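Baran Folding Set – Outerwear
README, September revision

1. Contents

The outerwear part of the Baran set covers jackets, padded vests and light coats folded on beds. It holds 2634 clips of garments being laid out, straightened and folded. Shirts, trousers and towels are in the separate Zultum part and use a different label sheet. The two can be merged on the garment_id column, but fold_state has to be remapped first (see section 4).

Clips were collected in furnished bedrooms. Bedding was left as found, so the surface under a garment may be a bare cover, a blanket, or one over the other. The surface column records only the layer in direct contact with the garment.

2. Garment classes

jacket_quilted – stitched padding, any pattern
jacket_plain – single layer or lined, no padding
vest_padded – as jacket_quilted, no sleeves
coat_light – hem below the hip

Quilted jackets are the largest class, with 1092 clips. They are also the slowest to label. Padding holds a sleeve up in an arch where a thin fabric would lie flat, and a folded edge across the body can be mistaken for a hem. Trim in a second shade helps: collar, cuffs and front edge can usually be told apart from the body panels even when the garment is half folded.
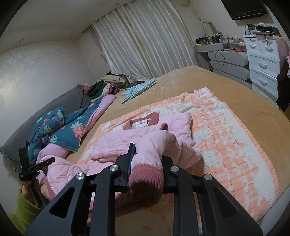

Figure 1. Class jacket_quilted, surface blanket, fold_state partial. Diamond quilting, ribbed cuff on the raised sleeve.

Collar direction is given relative to the near edge of the bed: near, far, left or right. For a collar that stands up in a curve, use the direction of the neck opening and ignore the lean of the band. Brand labels inside the neckline are not transcribed.

3. Files

clips.csv – one row per clip
garments.csv – class, main color, trim color, closure
surfaces.csv – contact layer, pattern, texture
splits/ – train, val and test lists; test has 200 clips

Garments do not repeat across splits. Bedding does.

4. Known issues

– fold_state has three values here (open, partial, folded) and five in Zultum. Map both half_left and half_right to partial.
– Fluffy or tufted blankets: contact outlines are loose by up to 14 pixels where the pile overlaps the hem.
– Closure is blank if the front edge is hidden throughout the clip.
– "Rose" and "pink" were merged in main color but kept apart in trim color.

5. Maintenance

Label sheet: Benedito Dantas. Splits and checks: Tariq Ghauri. Corrections should quote the garment_id and the row number in clips.csv.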